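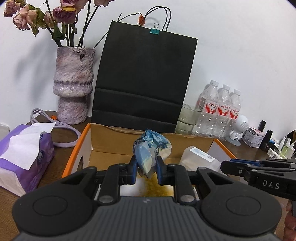 *Carton 11, open on the desk, with one wrapper above it.*

The inventory for the Casness house was to list every item by carton, condition and destination. Mervin McIntyre had written the procedure himself in August, after his aunt's funeral, and it ran to 4 pages.

Carton 11 had orange rims and a hand hole in the side. He opened it at the desk and entered the contents in order.

Line 457: package, translucent, rounded corners, printed sticker. Destination: Vurside, storage.

Line 458: item, mustard yellow, fuzzy-looking. Destination: he left the field blank.

Line 459: wrapper, plastic, blue and cream, crumpled. Condition: no value. Destination: waste.

The procedure required a second check of anything marked waste. He carried out the check. His aunt had bought sweets from a shop called Kiều, two streets from the ferry, and had kept the wrappers flat in a drawer until the shop closed. She had never crumpled one. He had. He was nine, and she had told him to put it somewhere she would not have to look at it.

He struck out the entry and wrote a new one under it.

Line 459, revised 20/10/2021: wrapper. Condition: as left. Destination: retain.

Then he went back to line 458 and filled in the field.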